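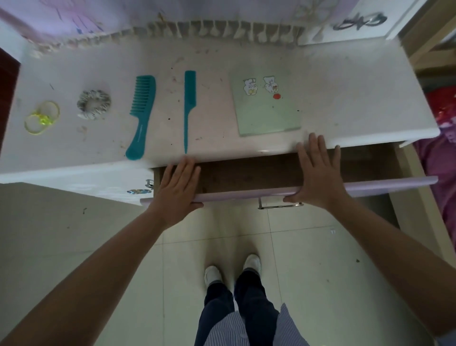
Minutes of the Oravec House residents' meeting, November 18, 2024

Štěpánka Baláž was in the chair and Branislav Paulík took the minutes, with a big pot of tea going round the whole time (thank you, Asdale floor!).

1. Desks and drawers

We spent a good long while on the bedroom desks, which everybody agreed are lovely little desks and deserve better than the crumbs they've been getting. Štěpánka would like every desk top cleared and wiped before the winter break, and the drawers emptied and brushed out as well, corners included. Combs, hair ties and scrunchies can go back in once the drawer is clean. Notebooks may stay out on top if people prefer, and after some friendly back and forth we left that to each room.

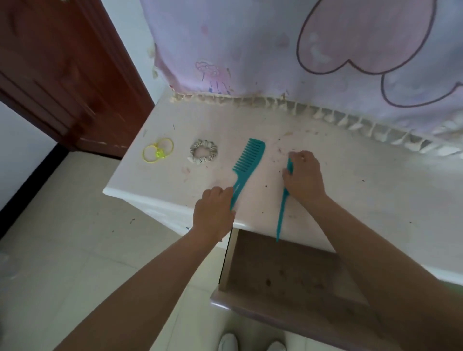 Item 1: two combs and the hair things on the desk, top still to be wiped.

Branislav asked that combs be washed in warm soapy water and left on a towel overnight. Agreed by all.

2. Supplies

Cloths and a small hand brush are to be bought from Pastska, up to 55 from the house fund, which stands at 1075. Štěpánka will go on her way home from work, bless her.

3. Anything else

The Nivanance floor asked about a second laundry rack. We talked it over very pleasantly and put it off until the May meeting, when the new budget is in.

Action: Branislav to pin the cleaning list up by the stairs.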